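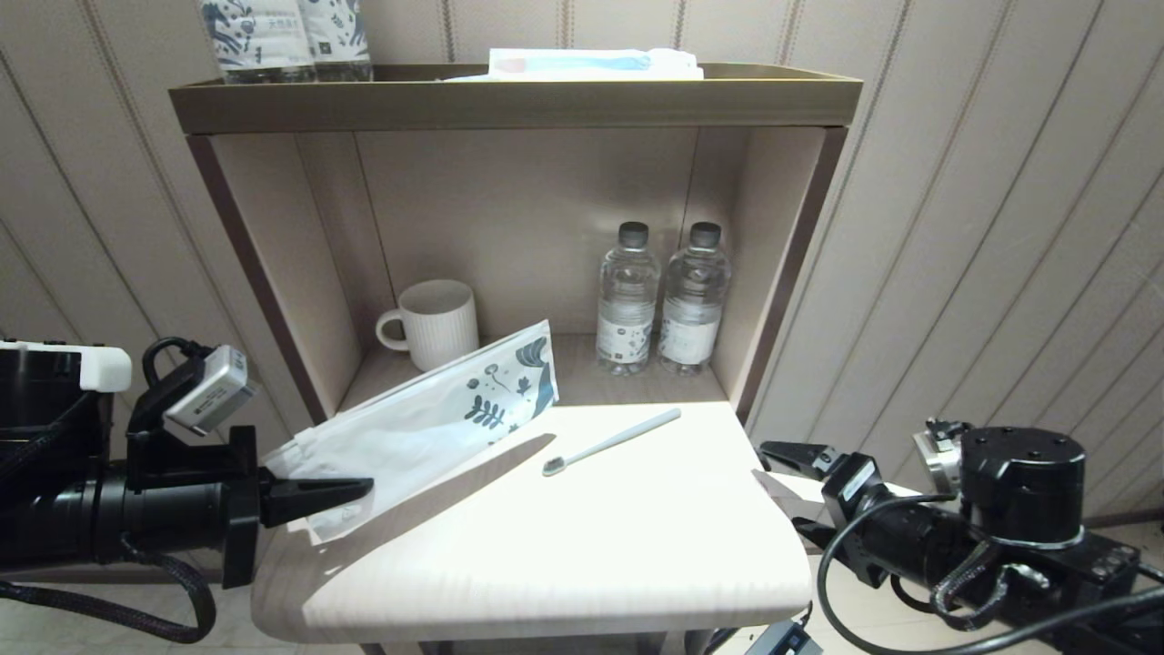

Figure 2. Bedside unit with mug, bottles and toothbrush.

3. Small objects at the bedside

In this part of the project we studied how guest items are placed in the rooms of Trotirside, a small guest house. Indira Nadar and I visited in May and looked at 16 rooms. Our question was simple: where should the small things go, so that the guest finds them quickly and the counter stays free?

The unit has an open cubby and a tray on top. In Figure 2 the ribbed mug and two of the water bottles are in the cubby, and two more bottles are on the tray. The toothbrush and its printed paper sleeve are on the counter. We think this is the weak point of the arrangement. A toothbrush should not lie on a surface where people also put keys and phones.

We proposed to keep the toothbrush in the sleeve and to put both beside the mug. We asked 30 guests about it and most of them agreed, but some wanted it in the bathroom.

Related reports
Storage in shared kitchens, Harnum
Packing a small suitcase
Labels on shelves, Panicker

This site uses cookies. Accept | Settings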